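3.2 Edges and corners as visual cues in small rooms

The judgment of room size depends strongly on what the viewer can see at the borders of the surfaces. In earlier work on home interiors, the color of the ceiling and the height of the walls received most of the attention. The trim, by which we mean any narrow strip that follows a border between two surfaces, was usually kept the same in all conditions or was not reported. We think this is a gap, for the reason that a dark strip on a pale wall is often the strongest contrast in a room without furniture.

Our material comes from the Quintana survey of rented apartments, which was carried out in two towns, Gomier and Drornon. The survey contains 2,822 answers. Each person was asked to estimate the floor area of the smallest room in the home, and later the true area was taken from the plan of the building. The survey also asked for the wall color and for the presence of trim at the floor, at the ceiling and in the vertical corners. We removed 159 answers in which the plan was missing or could not be read, and the analysis uses the answers that remained.

For the description of trim we follow a simple scheme with two levels. At the first level, the coder notes whether the trim is darker than the surfaces next to it. At the second level, the coder notes whether the strip marks a border between two surfaces or only decorates one of them. Pale walls with dark borders are the most important case for the present section, and Figure 4 shows this combination.

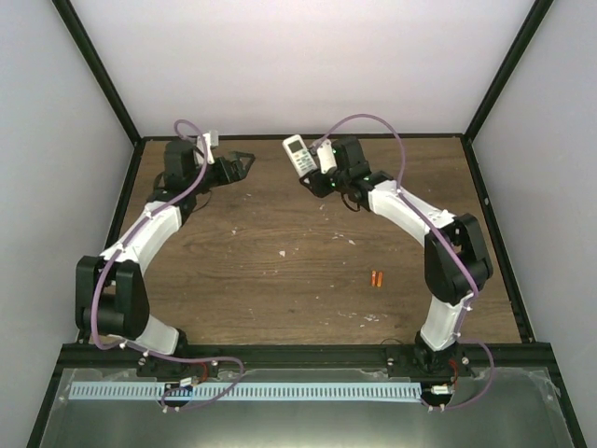
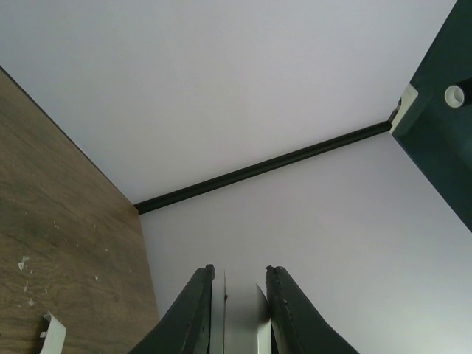

Figure 4. Pale surfaces with dark edges. First image: enclosure with a pale lavender-white back wall, black edges at the corners and thin black trim along the tabletop. Second image: dark molding strip between two pale gray surfaces.

The distance of the viewer changes what the strip can tell. From far away, several borders are seen together, and their directions give information about depth. From near, one border may be all that is visible, and the viewer must decide from its slope alone how the two surfaces meet. In small rooms, such as a bathroom or a storage room, people are often in this second situation. For this reason we did not join the answers about small rooms with those about living rooms, although this would have given us a larger sample.

In the survey, people whose smallest room had pale walls and dark trim tended to give estimates below the true area. The same tendency was weaker when the trim had the same color as the wall. The difference between Gomier and Drornon was small, and it did not change when we included the age of the building in the model. We note that the survey cannot separate the effect of trim from the effect of furniture, as we have no information about how full the rooms were.

To examine this point, a second study was done with drawn rooms on a screen. It had 60 participants, who each judged the same set of drawings made with the Protia software. Wall color and trim color were varied, and all rooms were without furniture. The procedure and the results of this study are given in Section 4.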